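15 April 2025

The reading period for the Lougher essay circle closed in February, and members have asked for a written account of how the meetings are to be run from now on. It is set out on this blog, as the circle keeps no other public record.

Each meeting will take one essay of moderate length. The text is circulated two weeks in advance, and members are asked to send a response of no more than 200 words before the evening itself. Responses are read aloud in the order received. General discussion follows and ends after 90 minutes, whether or not agreement has been reached.

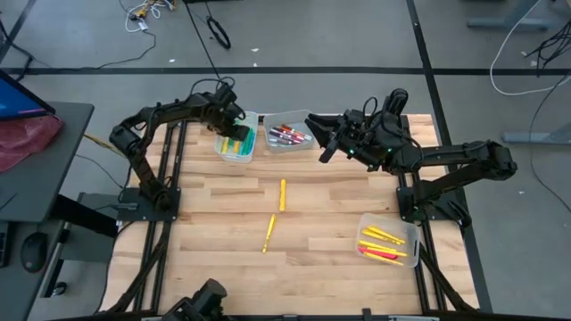
Kristóf Juhász has written to object to the word limit, arguing that a response so short rewards opinion and leaves no room for quotation. He would prefer a full page, with passages from the essay cited by paragraph.

The objection is a fair one. Quotations will therefore be excluded from the count, provided that they are brief and properly marked. The limit on a member's own words remains in force.

The next text is "On Keeping a Poor Diary," by Arne Ostermann. Copies may be collected at the Jodik reading room during regular hours. Responses received after the deadline will be held over to the following meeting.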